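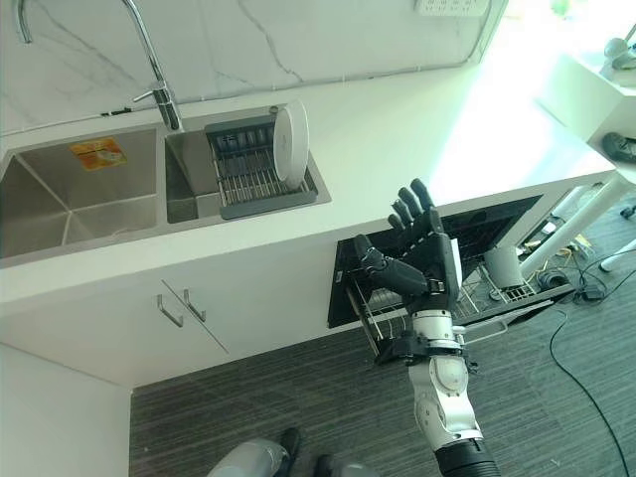
Hard water was never the main complaint at Rerow, the building's engineer said when asked about the scale on its taps. Pressure was. "We had 64 units on one riser, and the top floors got what was left." Enico replaced the pump in October and set the regulator on each floor to 30 psi. Complaints dropped within a week.

The pipe itself stayed. "It's copper, 5 years old. You don't pull that out over a pump problem." Static pressure is now logged monthly, and the strainers are cleaned at the same visit. The next item is the return loop.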